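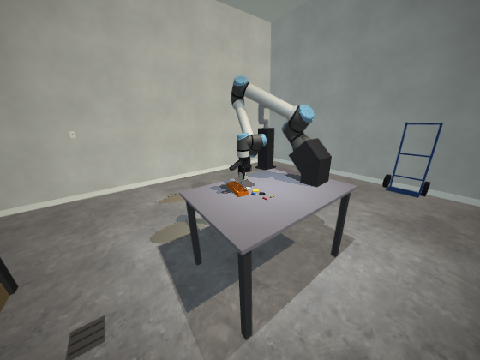
Looking after the sorting cell at Brillwood

This page belongs to the little sorting cell we run for the Zutside project: one arm, one table, one orange tray and a handful of small bits to put away. I've been setting it up in simulation since September and I'm still delighted every time I open it. We call the arm Um — short name, easy to type at the end of a long day.

Most of the upkeep is about position. The base sits right at one end of the table, so the tray on the far side is a good stretch, and a small error at the shoulder grows into a large one at the fingers. I check the shoulder zero first, then the elbow, and leave the wrist until last (I did it the other way round for a whole week and had to start again!). The gripper should point straight down over the tray side before I touch anything else.

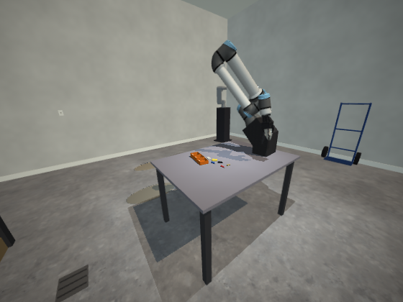

Folding the arm back towards its base is the other half of the check. Both long links lie close together in this pose, and it's where a wrong elbow limit shows up fastest. Ours was 2 degrees out after the last Viker update, enough to trip the self-collision warning. I set the speed to 70 per cent for the fold and watch the gap between the links the whole way.

The routine gets repeated every 3,000 cycles, normally on a Tuesday, and the loose pieces go back to their saved places before the next run. Next job is the gripper offset — I've a new value to try and I can't wait to see what it does to the small yellow block.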